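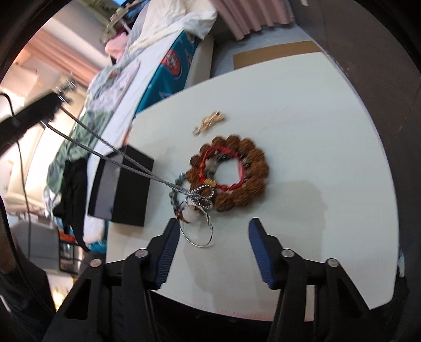

Bracelets, Beads and Tangles: Your Questions

I get a lot of the same emails at my little Mellport bead table, so I finally sat down and typed up the answers. If yours isn't covered, write to me!

My bracelets are in one big knot. Where do I start?
Lay the whole pile on a flat, light-colored table with good light (white is best, small beads show up so much better). Then find the piece that's sitting on top and lift that one off first. Don't pull on anything yet. Metal hoops and rings usually slide out pretty easily, and once they're gone the beaded strands loosen up a lot.

Can I restring bumpy brown seed beads on a new cord?
Sure, as long as the holes are clean. I like red cord with brown beads, and a small gold-colored bead looks great next to it. Poke a needle through each hole before you start, or you'll get halfway around and find the one that's blocked – ask me how I know.

How much cord should I cut?
For a normal wrist I cut 40 cm. That sounds like way too much, but you need the extra for the knot, and short ends are miserable to tie.

Do you sell cord?
I do! The Bosman cord comes in 5 colors and the red goes fastest. I also keep Noveo elastic for people who hate clasps (me, most mornings).

Can I wash textured beads?
I wouldn't soak them. A soft, dry toothbrush gets into the bumps just fine. If something sticky is in there, use a barely damp cloth and leave the bracelet out overnight before you wear it.

Should silver hoops and beads be kept together?
Better apart. Thin hoops catch on cord and that's how half these tangles begin. I use a Cesum tray with 21 little compartments and I still throw everything in one pile when I'm tired.

Do you fix bracelets by mail?
Yes, except in July when I'm away. Put the loose beads in a zip bag, even the chipped ones, and tell me your wrist size. I can take strands of up to 200 beads. Anything longer, please email me a photo first so I can give you a price.

Last updated 15/09/2018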